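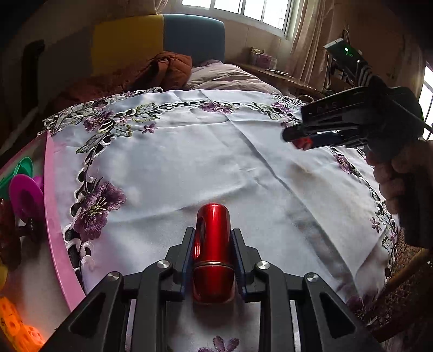
Folie 1 – Begrüßung und worum es geht

Kurz Hallo sagen, Dank an Soo-ah Chae für die Einladung. Dann gleich rein: Wir bringen einem Roboter Handgriffe bei, ohne dass beim Aufnehmen ein Roboter dabei ist. Zwei Handgreifer, ein Tisch, fertig ist das Labor. Bild ruhig einen Moment stehen lassen!

Auf den roten Zylinder zwischen den Fingern zeigen. Glänzend, rund, oben gewölbt – für die Bildverarbeitung ein wunderbar gemeines Objekt, weil sich das Licht in der Rundung spiegelt. Dazu die bestickte Tischdecke mit Falten, Ranken und lila Blüten. Genau solche Untergründe wollten wir haben.

Folie 2 – Die Frage

Lernt eine Steuerung besser aus vielen Wiederholungen am selben Tisch oder aus wenigen Wiederholungen an vielen Tischen? Im Projekt Nunen haben wir beides gesammelt, mit derselben Aufgabe: Gegenstand greifen, anheben, an anderer Stelle aufrecht absetzen.

Folie 3 – Die Daten

2396 Demonstrationen insgesamt. 654 davon stammen aus Wohnungen, der Rest vom Labortisch. Zahlen langsam vorlesen, die gehen sonst unter.
Aufgenommen wird aus der Sicht des Greifers. Die Finger stehen dadurch immer an derselben Stelle im Bild, und alles andere darf sich ändern. Das ist für mich der schönste Teil der Methode, hier darf ich ruhig schwärmen.
Falls jemand nach dem zweiten Greifer rechts fragt: für Übergaben nehmen wir mit beiden Händen auf. Auswertung dazu kommt im Juli, heute nur der einhändige Teil.

Folie 4 – Der Vergleich

Zwei Modelle, gleiche Architektur, gleiche Trainingszeit. Manex sieht nur Labordaten, Jin bekommt die Wohnungsdaten dazu. Getestet an 3 Tischen, die in keinem der beiden Datensätze vorkommen, zusammen 145 Versuche je Modell.
Jin greift auf gemusterten Decken deutlich sicherer. Auf glattem, einfarbigem Untergrund liegen beide fast gleichauf – das bitte nicht verschweigen, die Frage kommt sowieso.
(Pause, Kurve zeigen, Wasser trinken.)

Folie 5 – Wo es noch hakt

Absetzen auf Falten. Der Greifer öffnet zu früh, der Gegenstand kippt. Wir vermuten, dass die Höhe über dem Stoff schlecht geschätzt wird, belegt ist das noch nicht. Video mit den drei schönsten Stürzen nur zeigen, wenn noch Zeit ist.

Folie 6 – Ausblick und Fragen

Nächster Datensatz heißt Nostley, mit mehr glänzenden und durchsichtigen Dingen. Wer einen interessanten Tisch zu Hause hat, bitte nachher ansprechen, das meine ich ernst!
Bei Fragen zur Kalibrierung auf Reservefolie 2 springen.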